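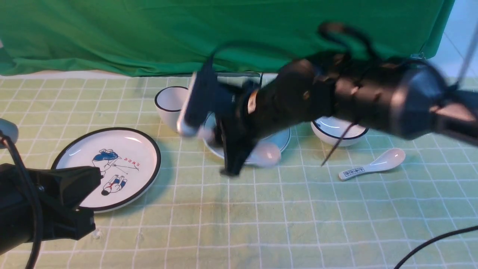 Dramero tabletop kit, two-arm version: acceptance and safety checklist with comments. The unit was looked over on 08/04/2018 at the Tradthorpe demo bench, set up by Forsberg, who sell and service it. Tradthorpe has the kit on a trial and has to decide whether to buy. The checks were made with the table-clearing job running, because that is the job we would buy it for. For that job the gripper goes fingers down over a plate with a white spoon lying on it, close to a cup and a bowl, so most of the comments deal with hard dishes, short clearances and the cables that run near them.

Inspected by: Saranya D'Souza
Unit: Dramero two-arm, bench mount, control software named Daria
Hours on the meter at start: 1,701
Marks used: OK, OK with comment, FIX (before regular use), N/A

SECTION A. BEFORE POWER

A1. Table stable, does not rock when pushed at each corner
OK.

A2. Arm bases bolted down, bolts marked with paint
OK with comment. All bolts tight by hand wrench. The paint line on one bolt of the left base no longer meets the line on the plate. Forsberg retightened it and repainted it while I watched. Look at this bolt again at the next check.

A3. Covers, sleeves and straps on both arms in place
OK with comment. Sleeves are sound. One strap on the right arm had slid toward the joint and was moved back. The kit manual says to check straps weekly. I would do it daily until we know how fast they creep.

A4. Cables clear of the joints through full travel
FIX. There is a thin cable looped over the upper side of the right arm and a wire that hangs from the underside. With the arm low over the table, the hanging wire comes down near the bowl. I moved the arm by hand with power off and did not get it to snag, but a taller cup would reach it. Forsberg to shorten the loop or add a clip. They say the clip is a stock part.

A5. Cables on the table secured
FIX. A black cable runs across the cloth toward the front edge on the right side. It should go in a channel or off the back of the table. A person leaning in to change the dishes can drag it with a sleeve, and the cloth would go with it.

A6. Table covering flat and fixed
OK with comment. The green checked cloth has creases and is not clamped. It did not move during the run. Clips at the corners would settle it.

A7. Backdrop secured
OK with comment. The green cloth behind the table is clear of both arms at full reach. Keep it that way if the table is ever moved back.

A8. Labels on the arms readable
OK with comment. Serial plates on both bases can be read. The pinch warning on the left base is scratched. Replacement asked for.

SECTION B. STOPS AND POWER

B1. Main emergency stop cuts motion on both arms
OK. Pressed 3 times: once at rest, once with the right arm moving, once with both arms moving. Both arms held position each time.

B2. Emergency stop must be reset by hand before motion returns
OK. Daria will not accept a start command until the button is twisted out and the fault is cleared on the screen.

B3. Second stop within reach of the person loading dishes
FIX. The kit as quoted has one button, at the operator's end. The person who sets out the dishes stands at the other end and cannot reach it. Forsberg offers a second button as an option. In my view it should be on the order, and I would not sign off without it.

B4. Loss of power: arms do not drop
OK with comment. Power was pulled at the wall with the right gripper raised. The arm sagged a small amount and then held. Gripper stayed closed on the spoon. Staff should still keep hands from under a raised arm when the power goes.

B5. Power supply vents clear
OK.

SECTION C. MOTION

C1. Speed limit set and locked with a password
OK. Default password was still in use. Changed during the visit and given to the shift lead.

C2. Arms cannot strike each other
OK with comment. Daria keeps a zone between the two arms and stops the slower one if they close on it. It worked every time we tried it. The zone is drawn from the arm models and does not know about the cables, which goes back to A4.

C3. Contact stop
OK with comment. A foam block was held in the path of each arm. Both stopped on contact and backed away. The push before stopping felt light at low speed and firmer at the top setting. I would lock the speed at the middle setting for the whole trial. The job does not need more.

C4. Restart after a contact stop is not automatic
OK.

C5. Height limit over the table
OK with comment. The lower limit was set for the bare table and not for the cloth and plates. Forsberg entered a new limit and saved it under our job name. If anyone loads the factory job by mistake, the old limit comes back. Ask for the factory job to be hidden.

SECTION D. GRIPPER AND DISHES

D1. Gripper fingers undamaged, no sharp edges
OK.

D2. Sensor module on the gripper tight, lens clean
OK with comment. Mount is tight. The cover had fingerprints and was wiped. Add to the daily list.

D3. Flat items picked without scraping
OK with comment. Spoons on a plate are the hard case. The fingers have to come down close to the plate on each side of the handle. Out of 20 tries we had 14 clean picks. The rest were misses or light taps on the plate. No chips found after. For safety I have no objection. Whether that rate is good enough to pay for is for the buyers to decide, and I would ask Forsberg to put a figure in the offer.

D4. Dropped item stays on the table
OK with comment. A dropped spoon stayed on the cloth. We did not drop a cup on purpose. There is no lip at the front edge of the table and I would want one before cups are moved near it.

D5. Broken dish procedure posted
FIX. Nothing posted. Ours should say: press stop, wait for both arms to hold, power off, clear the pieces with a brush, check the finger pads for chips before restarting.

D6. Food contact
N/A for the trial. The dishes are for testing only and must not go back to the kitchen. The sleeves are not rated for washing. If the kit is ever to work with dishes in service, this needs its own review.

SECTION E. PAPERWORK AND SERVICE

E1. Manual on hand, right version
OK with comment. The printed manual covers the one-arm kit. A two-arm supplement was on the laptop only. Print it.

E2. Service contact posted at the bench
OK.

E3. Staff trained
OK with comment. Two people have had the Forsberg walk-through. No one else should run the bench until they have had it too.

E4. Service plan reviewed
OK with comment. The plan covers the arms and the grippers. It leaves out finger pads, sleeves and straps, and those are the parts that wear. Ask for a price list for these before the order is placed.

RESULT

The kit may stay in use for the trial with a trained operator at the stop button and no second person at the table while the arms have power. It is not cleared for regular use. Open items are A4, A5, B3 and D5. Forsberg has A4 and the quote for B3. Tradthorpe has A5 and D5.

Recheck to be booked when all four are closed. Bring the foam block and the wrench for the left base.

Signed: S. D'Souza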